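4.2 Does a slotted dish keep a bar dry?

Most household advice on bar soap repeats one claim: a bar kept on a slotted dish lasts longer than a bar kept on a flat one. The claim turns up in cleaning manuals, on packaging and in at least two of the surveys we discussed in Section 2. It is almost never tested. Where a test is reported, the slotted dish is usually compared with no dish at all, which tells us only that soap left in a puddle goes soft. We had little reason to doubt that part.

What we did doubt was the size of the benefit under ordinary use. A household does not place a bar neatly over the slots after each wash. People drop it in at an angle, leave it half over the rim, or put it back on the sink. They also let the dish fill up. A tray that drains into a closed base drains only until somebody fails to empty the base, and our diary households in Tomari reported emptying it far less often than they had expected to when they signed up.

We therefore compared two kinds of dish with a third condition in which the bar was set directly on the surface. The first dish was a shallow clear tray with a rim and no drainage. The second had two parts, a slotted tray above and a base below. The bars were of a single type, bought in one lot from a shop in Cowie. We kept to one type on purpose. Earlier work mixes hard-milled bars with soft glycerin ones and then reports an average across them, and we are not sure what such an average is supposed to mean.

The work was done in two parts. In the bench part, carried out in Collolau, each bar was wetted, rubbed for a fixed count of strokes, and put back in its place. This was repeated until we had 3,000 uses spread across the three conditions. In the home part, 9 households used the same dishes at their own sinks through March and weighed the bar each evening on a kitchen scale that we supplied. We put more trust in the bench weights and more trust in the home behavior, and the reader should keep both in mind when looking at any single result.

Bench results were as the advice would predict, though weaker. Bars on the slotted tray lost less weight than bars in the clear tray, and bars in the clear tray did slightly worse than bars left on the bare surface. The last finding has been mentioned in passing by others and then dropped. We think it deserves more attention. A rim that keeps water off the counter also keeps water under the soap, and a flat surface with no rim lets at least part of it run away. Buyers who choose a plain tray in the belief that any dish is better than none may be paying for a tidier counter and a shorter-lived bar.

The home results are harder to read. Of the 704 evening weights we received, a fair number had to be set aside, mostly where the weight had gone up from one evening to the next. A bar can gain weight by taking on water, so a rise is not in itself an error, but several of the jumps were too large for that and probably came from weighing the bar with the dish. Once these were removed, the gap between the two dishes shrank. In three homes it vanished. In one home the order was reversed, and the clear tray did better for most of the month. We have no good account of that case. The diary from that home says the tray was rinsed and wiped each morning, and it may be that wiping matters more than slots do.

There is also the question of where the bar ends up. Participants were told to return the soap to its dish. The diaries suggest that they did so for the first several days and then less and less, particularly where children shared the sink. A dish cannot drain a bar that is sitting next to it, and any estimate of benefit drawn from the bench assumes a degree of care that our households did not show. Figure 6 gives the two dishes and a bar on the white board.
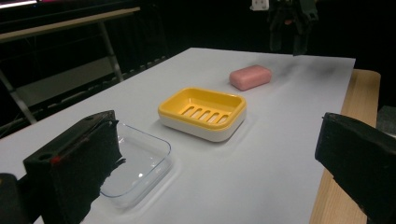

Figure 6. Clear tray, two-part dish with slotted yellow top and white base, and bar of soap.

A second doubt concerns the slots themselves. Makers vary the number and the width of slots freely, and the Trustosbridge review treats more slots as better without giving a reason. In our bench runs, drainage was quick in the first week and then slowed as soap built up along the slot edges. Clearing the slots with a toothpick brought the rate back up. None of the home diaries records anyone doing this. If a dish needs regular cleaning in order to perform as described, then the fair comparison is with a plain tray that is also cleaned regularly, and we know of no published study that makes it.

We also looked at cost. Assume a home that gets through a bar every few weeks and enjoys the full saving seen on the bench. Such a home would recover the price of a two-part dish, but slowly. With the smaller saving seen in our households, the case is thin. A person who likes the look of the dish, or who is tired of scraping soap off the counter, has reason enough to buy one. Saving soap is a poor reason on the present evidence, and the stronger statements in the trade literature should be read with care.

Several limits apply. The bench bars were handled by only two people, whose grip differed, and we corrected for this only in part. Room humidity in Collolau was logged but not controlled. Nine homes is a small group, and all of them had agreed to keep a diary about soap, so they can hardly be called typical. We had planned a further 300 bench uses with a ridged dish, in which the bar sits on raised bars over a solid floor, but these were not finished in time and are left out here. The ridged design is common and cheap, and it may turn out to do as well as the slotted one. Section 4.3 takes up the matter of surface residue, where the differences between dishes were easier to measure.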